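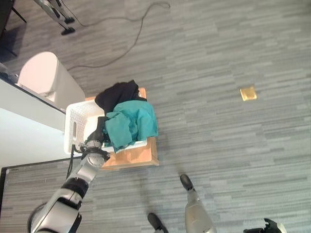 Basket on the wood stand, black and teal both in it.

1/4/18

Back on the work clothes. The question left over from December was whether we can keep one basket for everything and sort at the machine, or whether the darks have to be pulled first. Todor wants one basket. I am undecided, and the notes below go both ways.

Basket is the white plastic one, perforated sides, handle cutouts on the ends. I like it better than the canvas bag we had before. Air gets through the sides and you can see the level without lifting anything out. The bag is in the Standunen cupboard if anyone wants it. The zipper is still bad.

Height: with the basket down on the carpet I was bending too far by the end of a full sort, so it stays up on the stand. The stand is a bit low for Todor and fine for me. If we get a second basket it will need its own stand, and we don't have one the same height.

Things to fix in how we load it:

- Sleeves get dropped in last and end up wrapped around whatever is underneath.
- Pockets are not being checked. Found a pencil stub and a hex key in the last load.
- Wet rags go on the rack first, never straight into the basket.

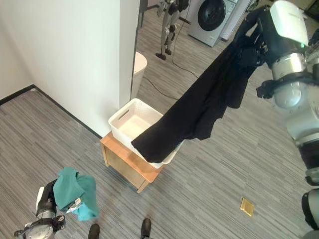

The darks are the slow part of the sort. A long black piece has to come up a good way before the hem clears the rim, and if you stop early it drags back across everything else. I tried taking the black from the middle and from one end. One end is better. It comes up narrow and there is less to catch. From the middle it makes a big fold that hooks on the handle slot, and then you need the other hand, which usually has something in it already.

Teal is easy. It bunches up small and stays that way. My only complaint is that a bunched piece goes into the machine as a ball and comes out with the inside barely rinsed. Shake it out before loading. I have written this on the card by the machine twice and will write it a third time.

Dye check from the December loads: I cut test strips from the old teal stock and washed them with black, Talell powder, 2,000 ml of water in the small tub, 7 washes. Strips are taped in on the facing page. The fourth one looks grayer to me and the rest look the same. Todor says the fourth one was dirty to start with, and he may be right, as I did not mark which rag it came from. Worth repeating with strips cut from a single piece. Dry weight of the strips together was 102 g before the first wash. I forgot to weigh them after the last one.

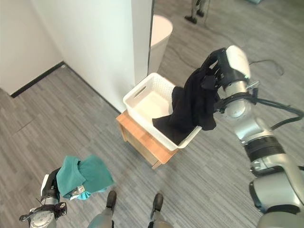
Putting the darks back after sorting needs the same care as taking them out. If you let go once most of the cloth is in, it looks done and often isn't. The black one had its lower part well inside with a loose edge still hanging over the front rim, and an edge like that is what catches on a knee or a drawer handle when the basket gets carried. Fold the edge in first, then let the rest down on top of it. Same for anything with a drawstring. I would also keep heavy pieces toward the middle of the basket for carrying, as it tips toward whichever end is loaded.

Placement: by the white wall is good, out of the way of the door, and the black baseboard hides scuffs. I would leave a hand's width behind it so the handle at the back can be reached.

Labels. The Itness iron-on tags are holding on the cotton and peeling on anything slick. Tag 213 is missing altogether. If it turns up in the lint trap, tape it in here. For the slick fabrics I will sew the tags, two stitches at each corner, and see how that goes.

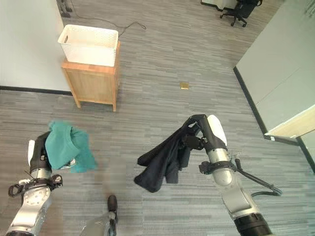 Orathai Boonyarit read this far over my shoulder and wants it put down that the darks should be turned inside out before they go in at all. She says fading on the outside is what people complain about, and lint shows less that way too. She would also drop the dye test: "You're going to separate them anyway, so why do you need to know?" Her vote is two baskets, one dark and one for everything else.

Fair point on turning them inside out. I'd still like to finish the dye test, as the strips are cheap and the tub is already out. Two baskets means finding floor space, and the Isah shelving takes up the only other clear stretch of wall until it is moved.

For next time:

- repeat strips, one source piece, weigh before and after
- turn darks inside out for one full load and compare lint
- ask Todor how high he would want the stand
- new card for the machine, bigger letters
- buy thread, black and something close to teal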